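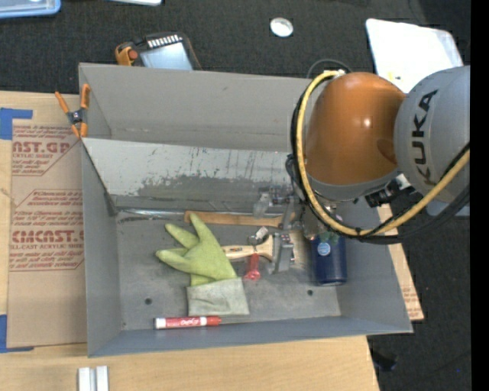 Slide 1: The arm at the mixed bin. Glove, paintbrush, marker, bottle.

What the Picking Arm Did to Our Returns Desk
Speaker notes, last edited 6 Dec 2020. Talk is in February, 25 minutes plus questions.

(Leave slide 1 up while people find seats. Don't start on the robot. Start on the bin.)

Hi everybody, thanks for coming. I work in returns at Molel, at the Grulstead warehouse. We sell the kind of stuff you'd find in a garage or a craft room, and returns is where all of it comes back to. I've sorted returned goods by hand for most of my working life, and for the past while I've sorted them next to an orange and gray arm.

So, the bin. Look at what's in it. A work glove with its fingers spread out every which way. A paintbrush lying right up against the glove, a long wooden handle behind them, a red and white marker down near the front edge, and a blue bottle standing up over on the right, where the gripper is. If you've never sorted returns, that probably looks like a mess. To me it looks like a normal bin! Nobody sends back forty identical boxes. They send back one glove.

(Pause here. Somebody usually laughs at the glove.)

Slide 2: The desk before

Before the arm, we had four benches and a rolling rack. You'd pull a bin, tip it out, scan each thing, look it over, and put it in one of the trays: back to stock, repair, scrap, or the one we called "ask." A decent shift was 900 items for the whole desk. I put that number up because management loves it and I'd like to get it out of the way.

What the number leaves out is the reaching. Our bins have tall sloping walls, and you lean over them all day with one arm out. Everybody on the desk had a shoulder. That's how we talked about it: "how's your shoulder," like asking about somebody's kids. We traded benches at lunch so the short folks weren't stuck on the high one all day, and we'd worked that out among ourselves without any schedule.

Keep that lunch swap in mind, it comes back.

Slide 3: Getting the arm

The project was called Dosar. I don't know who picked the name and I've stopped asking. The idea was that the arm would pick things out of the bin one at a time and hold them up to the scanner, and we'd do the looking over and the deciding. Laitinen did the installation and the programming.

The first time we were told about it, we were told in the break room, standing up, nine minutes before the end of the shift. If there's a manager in the room today, please don't do it like that. Book an hour. Bring chairs. People had questions about their hours and went home with them instead of asking them, and then they made up their own answers over the weekend, and the answers they made up were worse than the truth.

(Don't get heated here. Drink some water.)

Slide 4: What it's good at, what it isn't

People expect me to say it's good at heavy things. The thing I noticed first was that it doesn't mind the back corner of the bin, the spot where we all hurt ourselves.

Bottles and boxes, great. Anything that stands up or has a flat side, great. Gloves are another story. A glove has no shape of its own, it has whatever shape it landed in, and you can have two gloves off the same card that look like different animals. Brushes are in between: fine when they're lying alone, trouble when the handle is tucked against something else. So go back to slide 1 in your head and you'll see why I like that picture. The glove and the brush are touching, and one finger of the glove is lying across the long handle. I look at that and I know just how I'd do it: lift the glove by the cuff, let it drop off the handle, done. I don't think about it at all. Explaining it to the Laitinen people took me an entire afternoon, plus a lot of waving my hands around.

That afternoon was the best day of the project for me. It was the first time anybody had asked me to describe my own job in detail, and I had a LOT to say.

Slide 5: The numbers slide (quick!)

Okay. Same desk, same number of people, best shift so far: 1,096 items. On an ordinary shift we're still at 900. Yes, the same 900 as before. I had a bit of an argument about whether to show this, and I'm showing it.

Why the same? Because the looking over got longer. When the item comes to you already scanned, you've got time to turn it over, and when you turn things over you find things. Bristles coming loose. A marker with somebody else's cap on it. The "ask" tray got fuller and the scrap tray got emptier, and I'm prouder of that than I am of the best shift.

Slide 6: What changed for us

Shoulders, better. I'll say that plainly. I sleep on my left side again.

Noise, a little worse. It's a low sort of hum and then a stop, and you start waiting for the stop. We moved the radio to the other end of the desk, which helped some.

Company, definitely worse. We used to stand across from each other, and now we stand in a line, facing the trays. And the lunch swap went away, because there were only 2 spots at the arm and they came with a printed rota. It took us weeks to notice what we'd lost. The swap was when you found out whose mother was in the hospital and who needed to leave early Thursday. We asked for it back and got it, kind of: the rota now has a blank row at midday, and we fill it in ourselves with a pencil.

Also the job title changed. I'm a "cell operator" now. My pay went up one grade, after a few meetings I could have done without. Ask for the grade at the same time as the title, folks, get both on the same piece of paper.

Slide 7: If one's coming to your place

Ask who clears the bin when it gets stuck, and whether that person's count takes the hit. Ours did at first.

Ask to have somebody from the floor there when it's being taught. On paid time.

Keep a box of your own awkward items for testing. Ours has a glove in it, naturally, and a coil of garden wire that everybody hates.

And find the thing you do at lunch that isn't written down, and write it down before the install.

(Back to slide 1 for questions. If they ask whether it will take the job, tell them about the pencil row and the pay grade, and tell them I don't know what the desk looks like in five years. If they ask about cost, I never saw the invoice. Handouts are by the door, please leave one for the late group.)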